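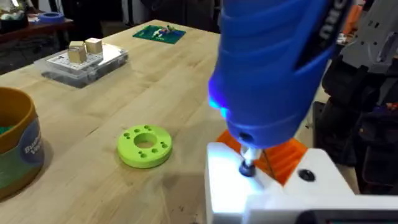

Plerkinstead open practice, Tuesday

Writing this on the train with a dying battery so forgive the state of it.

Got to the arena at ten to 5, doors supposed to open at 5, queue already down the ramp and past the bike racks. Mostly families. A lot of kids in shirts that come down to the knees. Cold enough that people were doing layups with no ball just to keep moving.

For anyone who hasn't been: Plerkinstead do one open practice a season, always in December, always the week before the home game with Layug. Free in, bring a tin for the food bank. You sit where you like in the lower bowl. They count people through the gate and put it up on the scoreboard at the end, and it was 581, which got a cheer. Last year I'm told it was fewer but the heating was broken last year.

First impression, the building is smaller than it looks on the stream. Much smaller. The camera must be up in the roof somewhere. From row three you can hear everything, shoes, breathing, the assistant coach shouting "early, early, early" at the help side until he lost his voice. The floor has a dead spot near the left corner and the players all know it. Watched two of them steer a drive towards it on purpose in the scrimmage and the ball came up about as lively as a wet sponge.

The practice itself. Stretching, then a passing drill with three lines that looked simple and clearly isn't, because the two youngest lads got it wrong over and over and had to run. Then closeouts. A lot of closeouts. If you saw the Grasalora game you know why, they gave up open corner threes all night and lost a game they'd led since the first quarter. The coach didn't mention Grasalora once over the mic but every drill for the first half hour was about getting a hand up in the corner.

Ladi Dauda took part in everything. That was the news really, the reason half the people near me had come. He's missed 6 games with the ankle and the club have said next to nothing. He was taped heavily, didn't jump off the left foot much in warm ups, but when they went five on five he was in with the starters and he looked like himself. Posted up twice, scored twice, then found the cutter the third time when they doubled him. Big noise from the stand. He came out after a while and sat with a towel over the knees and didn't go back in, though he was laughing with the physio so I wouldn't read anything into it.

Whether he plays on Saturday, no idea. Asked a steward. Steward said he only does doors.

The scrimmage was two short halves, blue bibs and white bibs. Whites won it on a banked runner that was never called. Defence was optional from the bench unit but there was a nice spell in the second half when they went small and switched everything, and I'd like to see that for real. They haven't had the legs for it without Dauda because somebody has to guard the big man and rebound as well. Against Layug, who have two proper centres and play them together, I'd guess we won't see it for long.

Rebounding is still the worry. Even in a scrimmage, guards standing watching. One long miss bounced twice before anyone went to it and the coach stopped the whole thing and made all ten of them box out air. The kids behind me thought this was the funniest thing they had ever seen.

Free throws at the end, each player takes two and if they miss both the whole team runs. They ran five times. Not great. They're losing close games at the line and that didn't calm anyone down.

Then the questions, which I nearly skipped for the early train and glad I didn't. Marilou Umali had the microphone. She's been head of the youth side for a good while and took over the open evening this season, and she's very good at it, keeps it quick, doesn't let grown men ask four part questions about zone offence. (One tried.) Best question was from a girl of maybe nine who asked which of them was the worst at defence. Every single player pointed at the same man. He pointed at himself as well.

Umali also said the under-16s will be playing before the Layug game, tip off at 3, same ticket gets you in. I asked her afterwards about the girls' team and whether the Jikon hall move is happening. Yes, after new year, two evenings a week, and they're short of a second coach so if you've got your badges get in touch with the club office. She said they'd had more girls at the autumn trial than they had balls. She was being serious, they had to borrow some from the school next door.

Bits and pieces:

Food. One kiosk open. Chips good, tea terrible, queue slow. Bring a flask.

Parking is free after half 4 on the retail side but you have to put your reg in at the desk. Two people I spoke to hadn't and were going to find out.

Autographs were at the tunnel end and it was a bit of a crush. They'd be better with a table and a line. To be fair to the players they stayed until the last kid was done, some of them still in ice wraps.

Shop had the new away shirt in adult sizes only. Kids' sizes are due before Christmas, the lad on the till said, then said don't quote him.

Toilets on the far side are the ones to use.

Away end for Saturday is being moved to behind the basket nearest the main doors, so if you usually sit in there check your ticket. Season tickets for that block have been emailed. Mine went to spam.

Overall mood, better than I expected after three defeats in a row. They look fit, they look like they like each other, and there was a good ten minutes in that scrimmage where the ball hardly touched the floor. Layug are above us and deserve to be. But they don't travel well and they turn it over when they're pressed, Grasalora had them in all sorts of trouble doing just that. I'd press from the start and see how long Dauda lasts, if he's in the side at all.

Will do a proper preview on here Friday if I get the time. If anyone picked up a grey kids' glove in row C, left hand, my nephew would like it back. Changing trains now.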